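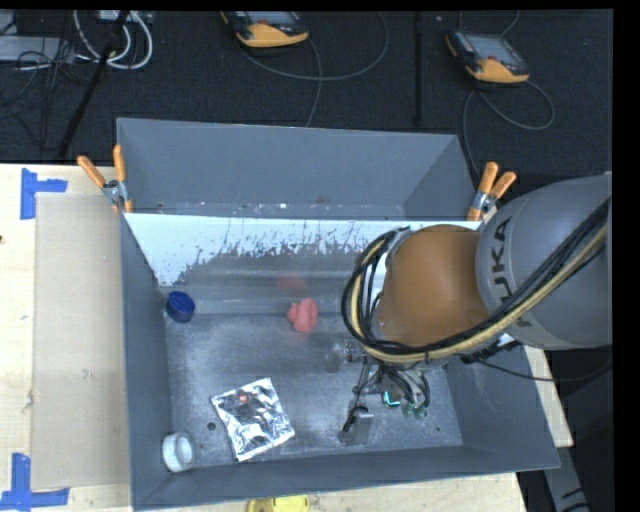
Photo: Bedora Workshop Pages

Big bins: what the tips get wrong

Every storage column tells you to buy a bigger bin. I have my doubts. A big gray bin on a workbench is a fine thing for the first week, and after that it tends to hold a few loose objects and a lot of grit. Before you spend money on another one, try the following with the one you own.

Check the bottom first. Scuffs and cloudy patches look bad but mostly don't matter. Run a fingernail across the scratches. If it catches, small screws and sharp tools will catch too, and you may want a liner. If it doesn't, leave the thing alone. I have read that you can buff scratches out with toothpaste. I tried it on an old Hauser tub for 40 minutes and ended up with a minty tub with scratches in it.

Clean dry, then wet. Most people go straight in with a soapy sponge, and the flecks turn to paste and settle into the corners. Tip the bin, brush it out, and only then wipe it down with warm water and a little dish soap. Dry it before anything goes back. Streaks on a sloping side can be old dirt or worn finish, and the quick way to tell is to rub one spot hard with a damp white rag. If the rag stays clean, stop rubbing.

Don't believe the divider people. The Warkus catalog would like you to think a bin needs its own set of inserts. For 4 or 5 loose things, it doesn't. A shallow box you already have will keep the little ones from sliding under the big ones.

Mind the walls. Tall sides keep parts from rolling onto the floor, but you have to reach over them all day. If your elbow knocks the edge every time, the bin is too tall for that table, whatever the label says about comfort. Try it on a lower surface for a day before you give up on it.

Put something under it. A pale wooden tabletop shows every drag mark, and a loaded bin does get dragged — mine always did. A sheet of cardboard works as well as the rubber mats from Gudivden, and when it gets greasy you can throw it out.

As for emptying the bin every night, which some people swear by, I gave that up in May. Monday morning is plenty. Pull everything out, put back what you used last week, and find another shelf for the rest.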